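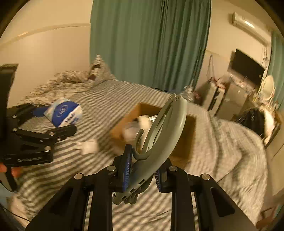
The Cairns Road, book four in the Zustia series

May 17, 2026

No spoilers for this one past the first few chapters, but I will be talking about things that happen in the earlier books. If you haven't read those, start with The Salt Gate and come back later. The series doesn't work out of order. I tried it that way with a library copy of book two and had to give up.

The new book picks up the morning after the fire at Sturkska. Ludance has fallen, the river clans have gone home, and our narrator is stuck in a mountain inn with a witch she doesn't trust and a horse that belongs to someone else. For the first hundred pages that is most of the plot. They wait for the pass to open and they argue. A stranger turns up at the inn with a letter from the council in Zustia, and the letter is written in a hand the narrator knows.

I liked this opening a lot more than I expected to. Book three had so many battles that I lost track of who was on which hill. Having two people in a kitchen for a while was a relief, and the witch finally gets some good lines. We also learn why she left Ludance, which has been hanging over the story since the end of the first book. I had guessed part of it. I hadn't guessed the part about her sister.

The middle is slower. Once they set out on the Cairns road there are 9 chapters of walking, and the weather is the same in most of them. The map at the front puts the whole trip at 400 miles, and it felt like it. There's a side story about a toll keeper that I kept expecting to matter later. It may matter in book five. In this one it just stops.

The magic still bothers me a little. In book one, a binding could hold for a day at most and left the caster sick. Now there's one that has held for 1,000 years and the only explanation is that people were stronger then. I can live with it, but I went back and checked the old rules, and they were pretty clear.

The romance is handled well. It moves slowly and neither of them turns into a different person because of it. There is one bedroom scene and it fades out early, for those who ask me about that sort of thing. Violence is lower than last time. The scene at the well is rough, and so is the one with the dogs.

The last quarter moves fast. I read it in one evening in March, when I had an advance copy, and then again last week so I could write this. It held up the second time. The ending is a real ending for the Sturkska story, with one large door left open. I'd have been fine without the epilogue.

My e-reader puts the four books together at 1,801 pages, so this isn't a small commitment if you're new. I'd still say it's worth it if you like your fantasy on the quiet side. I'd rank this one second, behind The Salt Gate and well ahead of book three.

Grade: B+

Next up is the novella about the river clans, which I have on the shelf and haven't opened. After that I owe you the ghost story I promised over the winter.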